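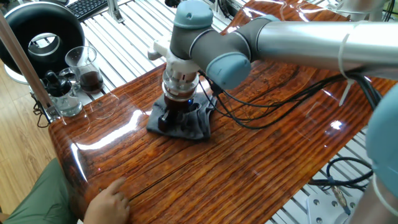 Murray Lockyer wrote after the April notice that members who roast at home would gain more from one morning at a working roastery than from a year of newsletters, and asked that the Society arrange a visit. The Dretus roastery at Sturstead kindly agreed to receive a party of 18, and the following report is submitted for those unable to attend.

The party was met at 9:30 a.m. in the receiving bay, where green coffee is stored on pallets in 70-kilogram sacks. Each lot is sampled on arrival and its moisture recorded before it is accepted. Our guide explained that readings above the house limit of 11 percent are referred back to the importer, and that this had occurred twice in the present season. Members were invited to handle samples of washed and natural coffees and to compare their smell and color.

Roasting takes place in the former Hiebert grain store, a brick building with a very high roof and, it must be said, very little heating. Two drum machines were in operation. The larger, known to the staff as the Lerner after the engineer who rebuilt it, was producing a medium roast for the restaurant trade. The operator drew samples throughout and called out the bean temperature to a colleague, who entered it by hand in a ledger. The current ledger stood at batch 896 – the numbering begins again each January. Several members asked why the records are not kept by computer. They are, but the handwritten book is retained as well and is consulted more often.

The cupping session followed at 11 a.m. Five coffees were presented without labels. Opinion was divided on the third, a natural lot that some found pleasantly fruity and others thought overripe. The second was generally preferred.

Questions on water occupied much of the remaining time. The roastery filters its supply for tasting purposes and advises home brewers in the Sturstead area to do likewise, as the local water is hard.

Lunch was taken at the canteen. Parking at the site is limited, and members attending the autumn visit are asked to share cars where possible. Closed shoes are required on the roasting floor.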